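Minutes of the Summer Lantern Evening planning meeting
28 June 2018, upstairs at Zidon Hall

Present: the chair, the secretary (minutes), the craft table lead, the lantern lead, the food lead, two parents from the school and one teenager who had been promised pizza. Apologies were received from the person with the van, which set the tone.

1. Minutes of the last meeting
Agreed, with one correction. The phrase "glitter incident" is to be replaced with "glitter matter". The secretary wishes it recorded that the hall floor still sparkles in a low sun.

2. Lantern making
The lantern lead showed three prototypes: jam jar and tissue paper, tin can with punched holes, and willow and paper on a stick. The jam jar was liked by all. The tin can was liked by those who had not been asked to punch the holes. The willow one is lovely and takes an entire evening, so it was agreed to make two of those for the gate and leave it there.
We need 200 jam jars. We have 30, of which a few still smell of pickled onion. Everyone is to ask their neighbours. Labels should be soaked off before the jars are handed in - this was asked for last year too, and the bath in question has never fully recovered.
Tissue paper: the orange has faded in the cupboard to a sort of salmon. The lantern lead thinks it will look fine lit from inside. The chair thinks it looks like a plaster. Orange to be bought new, salmon to go to the under-fives.
ACTION: lantern lead to buy tissue and write out the method on one side of paper.

3. Glue
Long discussion. Last year's glue was Cloretik, which held well once dry but took until the following morning to get there, so that most children carried home a jar in one hand and their tissue paper in the other. The food lead suggested plain flour paste. The craft lead has used flour paste before and spoke about mould with some feeling. Agreed to buy ordinary PVA, watered down, and to put out fewer brushes so that they come back.

4. Paper chains and bunting
The chain across the hall is to be made beforehand, in July, at the craft lead's kitchen table. It will need 500 strips. The teenager offered to cut them for money. The offer was noted.
Bunting from last year has been found, in a knot. One of the parents has taken the knot home.

5. Lights
Battery tea lights only. The chair read out the hall's rules on naked flames, all of them, in order. The cheap tea lights from Grodex flicker nicely but the switches are tiny, and last time the adults spent the first half hour turning them on with hairgrips. It was asked whether we might buy the better ones. It was asked whether we had any money. Both questions carried over.

6. Food
Meléndez, the bakery on the corner, will do the lantern biscuits again at last year's price if we collect them ourselves (see van). The food lead will make soup. A request for a soup that is not lentil was heard politely.

7. Procession
Once round the green, in at the bottom gate and out at the top. Last year the front of the line met the back of the line by the duck pond and a number of families went round twice without meaning to. This year someone will stand at the top gate with a torch and point. The chair volunteered, having a torch and liking to point.

8. Judging
After last year's feelings, there will be no prize for best lantern. There will be a prize for the most unusual use of a jar, which the secretary predicts will cause precisely the same trouble.

9. Any other business
The lost property box still contains one child's wellington, left foot, and a good pair of scissors. Four people claimed the scissors. The wellington remains available.
Aprons need washing. There was a silence, after which the secretary took the aprons.

Next meeting in July, same room, date to be fixed once the person with the van has replied.

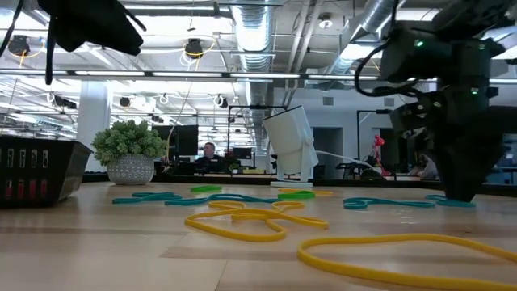

Anyone with jars to hand over before then can leave them in the hall porch, in a box, with the lids kept separately. We don't need the lids, but people do bring them, and they are easier to deal with in a bag of their own.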